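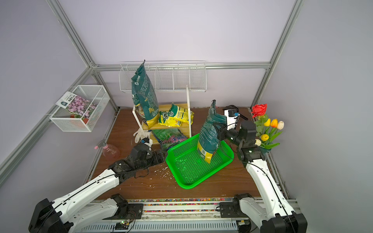

## 4. Storage of Opened Growing Media in Apartment Households

### 4.1 Background and scope

Section 3 dealt with the purchase of potting soil and plant food by residents of the Polletti and Brorano housing districts. The present section follows the same products after the bag has been opened. It covers where the bag is kept, how it is closed, and what happens to the contents between one repotting and the next.

Earlier work on home gardening has mostly treated soil as something that is bought and used on the same day. Apartment gardeners rarely work that way. A bag is opened in spring, a few pots are filled, and the rest stays in the home until the following season or longer. Material left in an open bag loses water, becomes harder to wet again, and may attract fungus gnats. Fertilizer granules take up moisture from the air and form lumps, which makes them difficult to measure. These effects are well known to commercial growers, who store in bulk and turn over their stock quickly. They have received less attention at the scale of a closet or a balcony shelf.

The closure and placement types used in the coding scheme are defined in Table 4. Figure 4 illustrates two of the terms. The tall dark green soil bag has a top that is crumpled and folded over, and would be entered as "folded, upright." The yellow and green fertilizer bag beside it, on the upper shelf of the wooden stand, lies on its side and would be entered as "lying" for placement. Closure was left blank wherever the mouth of a bag could not be judged.

### 4.2 Households and records

The storage study drew on 55 households that had taken part in the purchase survey and had reported at least one opened bag of soil at home. Participation was limited to apartments without a private garden. Households with a shared courtyard plot were included if the soil itself was kept indoors or on a balcony.

Each household kept a storage diary for eight weeks. An entry was made whenever a bag was moved, opened, closed, or used, and a short entry was also requested on days with no activity. After the removal of duplicates and entries with no readable date, 2427 records remained for analysis. Diaries were kept on paper in Brorano and by web form in Polletti. The two formats produced entries of similar length, although the paper diaries contained more remarks in the margin, and these were transcribed in full.

Participants were not told how to store their soil. The instructions asked them to carry on as usual and to report changes after they had been made. It is possible that keeping a diary led some households to take more care than they otherwise would have, and the results should be read with this in mind.

### 4.3 Closure

Folding was the most common way of closing a bag of soil. Participants described rolling or pressing down the top of the bag and leaving it in that state without any fastener. Clothespins, rubber bands, and tape were also reported, as was moving the soil into a lidded tub. A smaller group left the bag open altogether, most often on a balcony with a roof.

Folding depends a good deal on how full the bag is. A nearly full bag offers little loose material at the top, and diary remarks speak of folds that sprang open overnight. As the contents go down, the fold becomes longer and holds better. Several households noted that they stopped using a clip at this stage. The effect runs against what would be best for the soil, in that the driest material was often found in bags that were still more than half full and poorly closed.

Bag material also appears to matter. Thick plastic film keeps a crease only under weight, while thinner film creases easily but tears along the fold after repeated use. The Stostuner potting mix, which was supplied to all households in 25-liter bags during the purchase survey, is packed in a film of medium thickness. Its performance should not be taken as typical of the market.

Fertilizer was handled differently. Granular products were more often closed with a fastener, and participants gave smell and the presence of children or pets as their main concerns. Where a bag had been sold with a press seal, the seal was generally used at first. Later entries mention seals clogged with dust or granules, after which the bag was folded or placed inside a second bag. Liquid plant food, sold in bottles with screw caps, raised no such problems and is left out of the discussion that follows.

### 4.4 Placement

Diary entries placed soil in hallways, utility closets, kitchens, bathrooms, and balconies. The choice was rarely described as a decision. Bags tended to stay where they had first been put down, and were moved when they were in the way of something else. In Brorano, where most apartments have a covered balcony, outdoor storage was the usual arrangement. In Polletti, where balconies are small and face the street, most soil was kept inside.

Raised storage deserves separate mention. Bags standing directly on a tile or concrete floor were linked in the diaries with damp patches underneath and with torn corners from dragging. Bags on a shelf, crate, or plant stand were moved less often and spilled less. Weight sets a limit here — a full bag of moist soil is heavy, and older participants in particular kept theirs on the floor for that reason. Some divided the contents between smaller containers and lifted those instead.

Upright and lying storage were also compared. An upright bag takes up less shelf space and keeps the opening above the contents. It will tip over once it is partly empty unless it leans on something. A bag stored on its side is stable but places the contents against the fold, and spills were reported more often for this position. For small fertilizer bags the difference was slight.

Soil and fertilizer were kept together in most homes that had both. This is convenient for repotting, but it has one drawback that appeared repeatedly in the remarks: moisture from an open bag of soil can reach a poorly closed bag of granules on the same shelf. Households that reported lumpy fertilizer often had this arrangement, though the diaries do not allow other causes to be ruled out.

### 4.5 Effect on later use

At the close of the diary period, participants were asked whether they intended to use the remaining soil. Those who had kept it closed, by any method, were more likely to say yes. Those who had left it open described it as dusty, stale, or full of flies, and many planned to buy a new bag. The old soil was then to be spread in a courtyard or thrown out with household waste.

Dry soil is not spoiled soil. Peat-based mixes can usually be brought back with warm water and some patience, and this was explained in a leaflet prepared by the Panagiotou extension office and handed out once the diaries had been collected. A short follow-up in October found that part of the group had tried the method. Replies were too few to support a comparison between the districts, and they are reported in the appendix without further analysis.

### 4.6 Limits of the storage data

The diaries record what participants chose to write down. Moisture was not measured with instruments, and terms such as "dry" and "damp" reflect the judgment of each household. Closure types were assigned from written descriptions, which in some cases were brief. Two coders worked independently and settled differences by discussion; the category "loosely folded" caused the most disagreement and was merged with "folded" before the final tables were prepared.

The study period fell outside the main planting season. Bags would be opened more often in spring, and a fold that holds well over quiet weeks may not do so under daily use. Section 5 returns to this point in connection with package size.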